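Why does a policy trained on head camera video fail once a drawer is involved?
Posted by tidepool_ml, 07/04/2025

Hi everybody, and thanks in advance for reading, because I know I ramble. I'm working through the Wendow results for a reading group at my job, and I keep getting stuck on one table. They train on video from a camera worn on the head, then test a two-armed robot on household pick-ups. From a tabletop it gets 97 percent, which is lovely. From inside a drawer it drops to 43 percent with the very same objects! Their explanation is one line about "support from the second hand," and I can't quite see why that would cost so much. Is it an occlusion thing? Would more clips fix it? We have up to 400 we could add from our own Miranda set.

slowgradient

Oh, I love this question, and I spent a good part of February on it, so forgive the length. Occlusion matters a bit, but I think the bigger piece is how the labels are made. The Wendow pipeline marks one hand as "active" in each segment and throws away the other hand's motion if it stays below a speed threshold. On a tabletop that's harmless. In a drawer it quietly deletes half of what the person is doing.

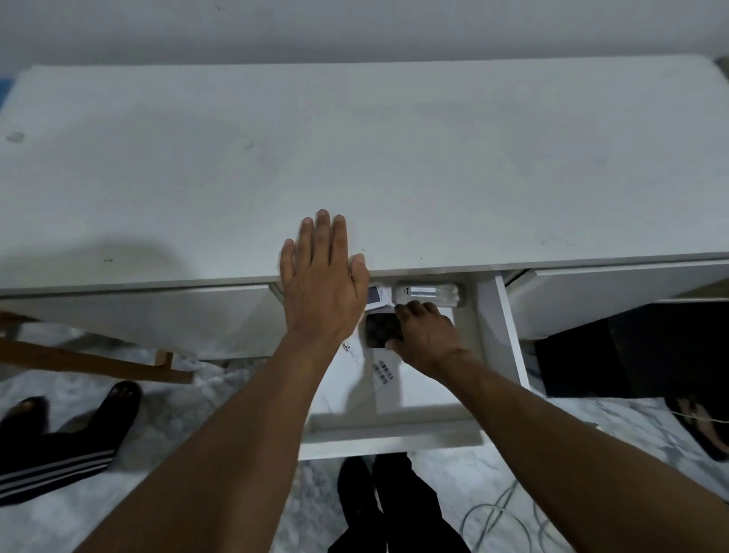

The speed threshold is the thing I would change first, before collecting anything new. A hand that holds still gets treated like a hand that's resting, and the two are very different to a robot. Take the left hand pressed flat on the front edge of the desk while the right one is down in the drawer, curled over that black square. By speed alone the left would be thrown out, and the policy would learn a one-armed reach into a drawer. What we did was keep both hands whenever either one is inside a container, and add a simple contact flag for the still one (on surface, on object, free). Same clips, same network, and our drawer score went from 43 to 70. It's a small test on our own setup, so please don't treat it as gospel, but it was enough to convince me.

About your extra clips: relabel first, then add them. If you add them with the old threshold you're mostly teaching it the same mistake with more confidence. And do look at a handful by eye before you start, it's dull work but I always find something.

benchwarmer_bot

We use Revon for hand tracking and had the same drop. More data helped us a little. Try that.

Ciltell_fan

Agree with most of the long answer, with one worry. The contact flag is only as good as your depth, and a camera looking down from the head is pretty poor at telling a palm touching a desk from a palm hovering a finger's width over it. Ours flickered between "on surface" and "free" several times in a single reach, and the robot arm copied that very faithfully, bless it. We smoothed the flag over a short window and it calmed down.

Also check that your drawers are all at similar heights. Ours were, and the policy was hopeless with a low one.

tidepool_ml

Thank you all so much, this is far more than I hoped for! I went back to the paper and the threshold is in the appendix, in tiny print, exactly as slowgradient says. I'll relabel the Miranda clips with both hands kept and smooth the flag from the start. No idea yet about our drawer heights, so I'll have to go and look.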